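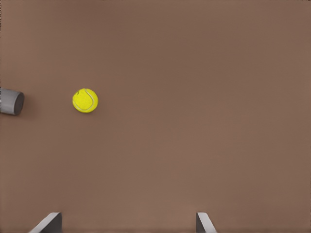
2 min read · 5 replies

Community Courts > Balls and Gear
Topic: pressureless for winter hitting, worth it?

baseline_moose
Our club wants to buy in bulk for the indoor season. Vatex pressureless, 36 to a bucket. Anyone in Clarkura or nearby used them in the cold? Our bubble is barely heated and regular balls go dead on us in a couple weeks. Need to tell them by Saturday.

slicebackhand
Used them two winters. They last forever but feel like hitting a rock. My elbow was a mess by April. Wouldn't do it again.

Kettle44
Disagree with slice. Elbow is strings and technique more than the ball. Drop your tension a few pounds when it gets cold, everybody should be doing that anyway. For drills and the ball machine pressureless is fine. Matches no.

slicebackhand
I was already strung at 44. Didnt help. Not everyone's technique is the problem mate

dropshot_donna
What are you paying per bucket? Fandine does a mid-price one, softer felt, fluffs up like mad tho and then it floats. The juniors love em. Adults complained the whole season, but they complain about the colour of the nets too.

baseline_moose
Around 500 for the lot, delivered. Regular cans would be way over that by the time we replace them. Leaning to pressureless for clinics and a few cans of propper ones for league night. Will ask about the Fandine, thanks Donna. Anyone know if they ship to the centre or just to a home adress?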